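A Bench, a Torch and a Box of Garnets

The workshop at Hotbridge is at the top of a flight of stairs so steep that I arrived out of breath, and the first thing I was offered was a chair. The second was a tray of brooches. I have been writing about handmade jewelry for long enough to know that a good tray can take over an afternoon, and this one did.

The silversmith behind the Kaczmarczyk label prefers to keep the label's name in front of her own, so I will do the same. She started out repairing clasps and resizing rings, mostly other people's work, and she still talks about repairs with real fondness. "You learn so much from a broken thing," she told me. "You see exactly where the last person rushed the solder. Then you go home and look at your own pieces and you find the same spot!"

Her own pieces now are almost all brooches, set with garnets and a cloudy green agate she buys from a dealer in Drillesow. The garnets are small and dark, nearly black until you tilt them toward the window, and then there is that red. I asked why brooches, when everyone seems to want rings and earrings. She laughed at me a little. "Because there's room! On a ring I have a tiny platform and a finger to worry about. On a brooch I can lay out a whole hillside. And people wear them on coats, so they get seen from across the street."

She works each one from a flat sheet of sterling, sawing the outline by hand and then doming it gently over a wooden block. The bezels go on next, one at a time, and this is where she gets quiet. A brooch with 13 stones has 13 little walls of silver that all have to take heat without slumping. She uses hard solder for the first ones and easier solder for the last, which is how most people are taught, but she also paints the finished joints with a paste of yellow ochre so they stay put. I had read about ochre in old manuals and never seen it used. It smells faintly of wet clay and I loved it.

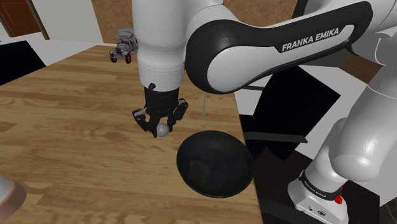
A customer's letter pinned over the bench says the agate brooch has been through two winters on the same wool coat and the catch has never once let go. The silversmith is prouder of that letter than of any prize, I think. She makes her own catches, and she has strong feelings about them. "A bought catch is fine for a light pin. Mine are heavy. If the catch fails, you lose the whole thing in a parking lot and it doesn't matter how pretty it was."

She tried 4 different designs before she settled on the one she uses now, a rolling tube with a tiny stop at each end so it can't be turned too far. The pin stem is hard-drawn wire, given a twist to stiffen it and then filed to a long taper. I tried one on my linen jacket and it slid in without leaving a mark. The largest piece on the tray took her 28 hours, and a surprising share of that was the back. Turn it over and there is a pattern of fern leaves cut right through the silver behind each stone, so light can get in. Only the wearer would ever know!

We talked about stones for a long while. She is picky about garnets, and she sorts them in daylight only, on a sheet of plain white paper. Cut doesn't have to be perfect. "I like them a bit uneven," she said. "When they're all identical it looks like a row of buttons." The agate is harder to choose, as the same slab can run from sea green to something closer to dishwater. She cuts it herself on a secondhand saw and keeps the offcuts in jam jars – I saw 3 of them on the windowsill, all full – because a sliver that is no use today might be the perfect leaf next year.
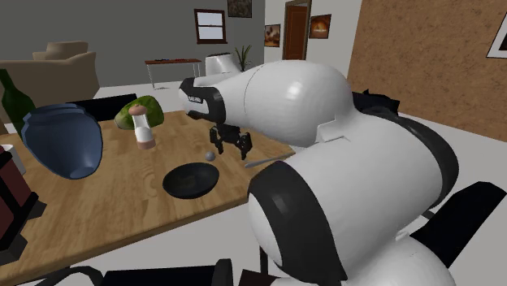 The finish is the part she has changed her mind about most. Her early brooches were polished bright all over, and she now finds them hard to look at. These days she darkens the whole surface and rubs it back with fine pumice, leaving the low places gray. The garnets look richer against it, and small scratches just join in with everything else. For care she suggests a soft cloth and very little more. No dips, please. A dip will strip out the dark parts and leave the piece looking bare, and it isn't kind to the agate either.

She is working toward the November fair at Flarnasum, where she has a table every year, and she is bringing something new: a pair of small brooches joined by a fine chain, meant for holding a shawl or a cardigan closed. She had only one half of the first pair finished when I visited. It is shaped like a seed pod, with a line of garnets just showing along the split. "The chain is driving me crazy," she said. "I want it to hang in a curve even when you're moving, and so far it hangs like a chain."

She had the links out in a saucer, and before I left she was already cutting a few of them open again to try a smaller size.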